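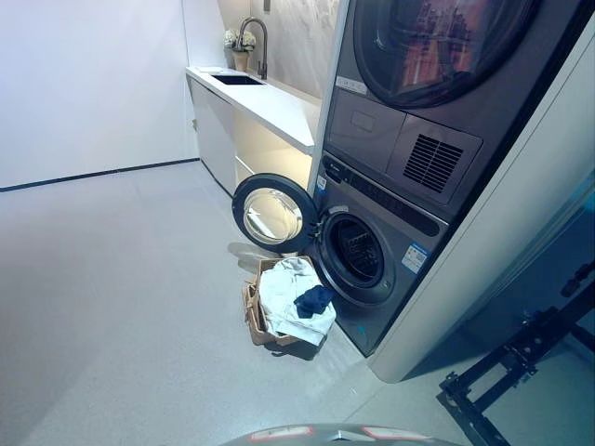

Seit Januar bastle ich an einem Roboter, der mir die Wäsche in die Maschine räumt, und fast genauso lange habe ich mit dem Greifer gekämpft. Der erste war selbst gedruckt und hat bei jedem Bettbezug aufgegeben. Also habe ich mir den Bausatz Fondeo von Kestutum gegönnt – 313 Euro, autsch!

Der Zusammenbau hat mich einen Abend gekostet (und eine Schraube, die jetzt irgendwo unter der Werkbank wohnt). Die Anleitung ist ordentlich, nur bei Schritt 9 sind links und rechts vertauscht. Wer sich da auf die Zeichnung verlässt, baut die Finger spiegelverkehrt ein und darf alles wieder aufmachen. Frage nicht, woher ich das weiß.

Im Betrieb bin ich ziemlich begeistert. Socken, T-Shirts, Geschirrtücher, alles kein Thema, die weichen Fingerkuppen packen richtig gut zu. Von 20 Teilen landen bei mir meistens alle in der Trommel, außer es ist was Großes dabei. Ein Bademantel bleibt gern am Rand der Öffnung hängen, und dann zieht der Arm stur weiter, wenn man ihm kein Kraftlimit setzt. Das steht in der Software übrigens ab Werk viel zu hoch, also unbedingt gleich runterdrehen!

Den Wäschekorb stelle ich direkt vor die Waschmaschine, die Tür muss ganz offen stehen. Ein niedriger, eckiger Korb geht viel besser als mein alter hoher, in dem der Greifer ständig an die Wand gestoßen ist.

Was mich nervt: das Kabel. Es ist zu kurz und ziemlich steif, ich habe mir eine Verlängerung von Engelhardt dazubestellt. Die Motoren summen außerdem hörbar, im Wohnzimmer würde ich das nicht haben wollen. Der Greifer von Plerureo, den ich mir zum Vergleich ausgeliehen hatte, war leiser, hat aber dünne Stoffe dauernd fallen lassen.

Von mir gibt es 8 von 10 Punkten. Mit längerem Kabel wären es 9 gewesen. Als Nächstes kommt das Ausräumen dran, und vor nassen Jeans habe ich ehrlich gesagt etwas Respekt.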